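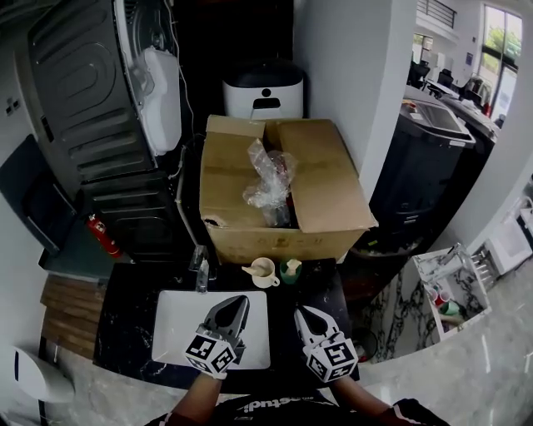
台下盆与石材台面接缝反复发黑，重新打胶前怎样处理基层？

家里洗手台前年装修时做的，一直用到现在，接缝的密封胶每隔几个月就发黑一次，已经自己重打过两回。台面是黑底白纹的石材，盆是白色长方形的，龙头在盆后方，镀铬，旁边还有一个小的镀铬配件，杯子之类平时也都放在龙头右边。第一次用的是Irko的中性硅酮胶，第二次换成Trendia的防霉型，两次都是把旧胶用美工刀割掉，纸巾擦干，当天就打。第二次维持的时间稍长，但靠墙一侧先出现黑点，随后沿接缝向两边扩展，现在用指甲能挑起一小段，胶和石材之间已经脱开，和陶瓷那一面还粘得很牢。

想请教几个具体的地方：一，胶与石材一侧脱开，是石材表面的问题还是胶的问题；二，割掉旧胶之后残留的薄膜用什么清除，会不会伤石材；三，盆下方的支架要不要一起检查，我从柜子里看，支架是两根金属横梁，没有明显变形；四，是否应该改用环氧类的胶。

补充：卫生间没有窗，排风扇功率不大。柜内板材没有鼓胀，目前没有发现滴水。

发布于2020年5月7日

水磨石与胶

先说脱开的位置。胶只在石材一侧脱开，陶瓷一侧完好，基本可以判断是石材一侧的粘接面没有处理到位。常见原因有三种，按可能性排列。

第一，石材出厂或安装时做过防护剂。有机硅类防护剂会降低表面能，普通中性硅酮胶在上面的附着力下降明显。判断方法：在台面不显眼处滴一滴水，静置13分钟后擦掉，如果水滴始终呈珠状，擦后没有暗印，说明防护层仍然有效。黑色石材的暗印不容易看出来，要用手电贴着台面侧照。

第二，旧胶残膜没有清干净。硅酮胶对自身固化后的残膜粘接很差，美工刀只能去掉本体，留下的膜肉眼很难分辨。手指蘸水抹一遍，发涩的是石材，发滑的是残膜。

第三，接缝里有水。石材切割边是毛面，吸水比抛光面快得多，纸巾只能擦掉表面的水，当天打胶等于把水封在里面。你说的黑点从靠墙一侧开始，那一侧通风最差，和这个原因也吻合。

处理步骤：
停用洗手盆，关闭角阀。
旧胶用塑料刮刀配合刀片去除，刀片与台面夹角放小，刀口朝向陶瓷一侧。抛光面一旦划伤，后期修复比较麻烦。
残膜用除胶膏。我用过Akeck的膏状除胶剂，涂敷后盖保鲜膜，按说明书时间刮除，一般要两遍。先在盆下看不见的石材背边试涂，确认不变色再用。不要用含酸的清洁剂，如果你的台面是大理石，酸会直接腐蚀抛光面；花岗岩耐受性好一些，但也没有必要冒险。
发霉的部位用稀释的次氯酸钠溶液湿敷，然后清水擦净。次氯酸钠不能与酸性洁厕剂同时使用，两者反应会放出氯气。
干燥。排风扇常开，至少放置25小时，赶时间可以用吹风机低温档辅助，但不能代替放置。
用无尘布蘸异丙醇单向擦拭接缝两侧，挥发后再打胶。
两侧贴美纹纸，一次打完，刮平后立即撕纸。胶缝宽度不宜过小，过窄的胶缝没有形变余量，冷热水交替时应力会集中在粘接较弱的一侧。

如果滴水试验证明有防护层，需要用配套底涂。Zarei有一款石材用底涂，涂后要等表干再打胶，具体间隔看罐身说明。

固化期间不要用水。深度固化与胶缝厚度有关，表面不粘手不代表内部已经固化，我的习惯是等满7天。

关于硅酮胶的另一项注意：石材必须选标明石材专用的低渗油型号。普通型号中的增塑剂会向石材内部迁移，浅色石材上表现为一圈油印，黑色石材上不明显，但接缝附近吸附灰尘的速度会变快。

装修第三年

直接换美缝剂就行，我家厨房水槽用的就是环氧美缝剂，一直没黑过。黑色台面配黑色的，发霉也看不出来。

柜体与五金

对上一条有不同意见。环氧固化后是刚性的，厨房水槽能不能用要看盆的材质和安装方式，台下盆靠支架和胶共同受力，盆里放满水时会有微小下沉，刚性胶缝容易开裂，裂缝比发霉更难发现。而且以后换盆，环氧基本无法无损拆除，往往要连台面一起切。

支架的问题楼主问了，前面没有人答，补一下。两根横梁没有变形不等于没有松动。检查方法是在盆沿与石材之间贴一小段纸胶带，跨过接缝，盆中注水到八成左右，观察胶带是否起皱或拉紧。有变化说明盆在下沉，先调支架再打胶，顺序不能反。调节螺栓拧到与盆底刚好接触，再加四分之一圈即可，过度顶紧会把盆沿压向石材，陶瓷有崩边的风险。横梁与盆底之间应有橡胶垫，没有的话补上。

湿度也要管。无窗卫生间洗澡后相对湿度长时间在80%以上，任何防霉胶都只是延缓。防霉剂会随着冲洗逐渐流失，型号之间的差别主要在流失速度。排风扇建议加延时开关，洗澡后继续运行一段时间；同时检查止逆阀是否卡住，很多功率不足的情况其实是阀片打不开，拆下面罩用纸巾测一下吸力就知道。日常把盆后面靠墙那条台面擦干，龙头底座周围的积水也一起擦掉，底座垫圈老化以后水会沿安装孔渗到石材下表面，柜内从下往上摸一遍孔的周围，潮的话先换垫圈。

楼主追加：滴水试验做了，水珠一直没散，应该是有防护层。纸胶带靠左一端有轻微起皱，准备先调支架，底涂已经下单。

柜体与五金

左端起皱就先查左边那根横梁的固定螺丝，看是不是打在了柜体侧板的薄处。如果螺丝孔已经松了，移位重打，不要在原孔里加长螺丝。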